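Ruairi Matheson and Ailsa Pollock
14 March 2018

## Where the hot water goes in Carroll Hall

Our topic was supposed to be campus water use. Campus turned out to be large, so we did one dorm.

Carroll Hall has 60 residents and one boiler, and the two sides have never gotten along. We asked everyone to keep a shower diary for 8 days. Most people did. A few reported showers of exactly five minutes, every day, which we have entered as given and do not believe.

### What we found

The diaries came to 2426 minutes of showering. Mornings were the worst, as expected, but there was a second rush before midnight that the housing office had no idea existed. Ailsa lives on the top floor and could have told them.

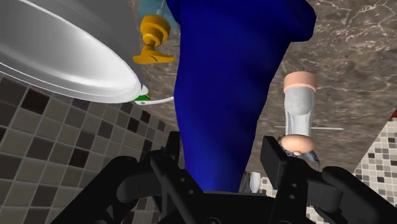
*Fig. 1. Rendered bathroom with brown marble walls and mosaic tile.*

Sinks hardly mattered. We had planned a whole section on shaving and cut it to this sentence.

### What we would change

A timer by each shower would be cheap — we budgeted $600 for the building — and would at least make the five-minute people nervous. We also suggest moving the boiler's night setback later. Housing says it will look at this in June, when everyone has gone home.

### Problems with the method

Ruairi lost one diary in the laundry. Its totals are left out.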